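About the Helwood Robotics Club

Hello, and welcome! We are the after-school robotics club at Helwood, open to every student in grades nine through twelve, and you do not need to know a thing about programming when you walk in. Most of us didn't.

This year's project is called Trutau. It asks two robot arms to share one table and move a lab plate from its holder to a taped square, and students do all of the work in simulation.

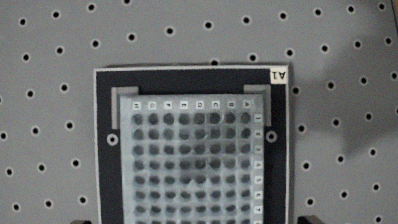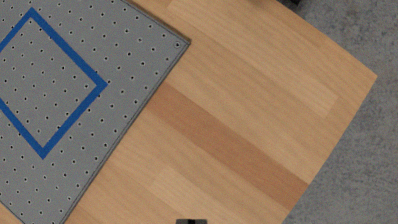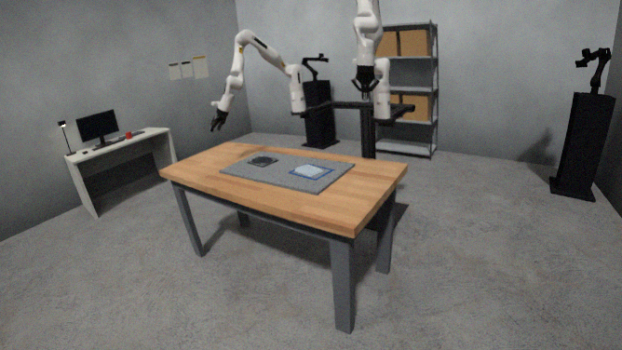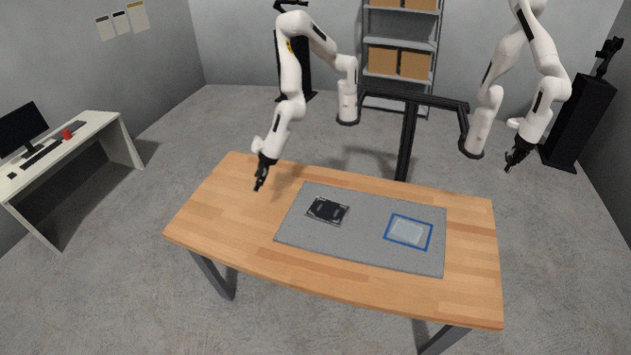 Views from the Trutau simulation.

The club began with 11 students and one very patient teacher, Brenda Clegg, who still runs our meetings and still brings the pretzels. We now have up to 14 at a meeting, in three small teams – one for the arms, one for the table and everything on it, and one that keeps the notebook (a bigger job than it sounds, as anybody who has tried to read last month's notes will tell you).

Toon Van Damme joined us as a mentor from Goossens, and he is wonderful at letting students try their own idea first, even when it takes the whole afternoon. Every July he also helps with our summer week, when new members build their first simple task from start to finish.

Dues are $100 for the year, and please do talk to Ms. Clegg if that is hard for your family – we would much rather have you here. Sign-up forms are in Room 456, and parents are always welcome to stop in and watch.

Page updated June 12, 2020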